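Robot arm going in on our sorting line, what happens to the hand sorters?

Asked 2019-10-27

I work at Treltadness, mixed small goods, 115 of us on the floor. They're putting an arm over the bins and management says no jobs lost, only "reassigned". Has anyone been through this? Our bins are a jumble, markers, cups, a wrench, scissors sometimes.

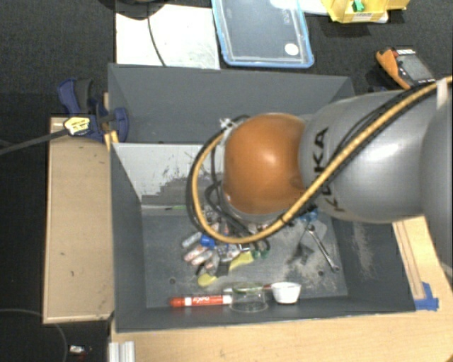
Rainer replied: We got ours in August. Hand sorting went from two shifts to one. The people who moved off it now clear jams and refill bins. Same pay, more walking. Ask for the new job description in writing before you sign anything.

2 answers

Wevance
depends on the boss

Tellano
Ask who gets trained to restart it. At our place only 5 people were, and they get called in on every break. Also ask if your pick rate target changes. Ours went up to 200 an hour for whoever stayed on hand sorting.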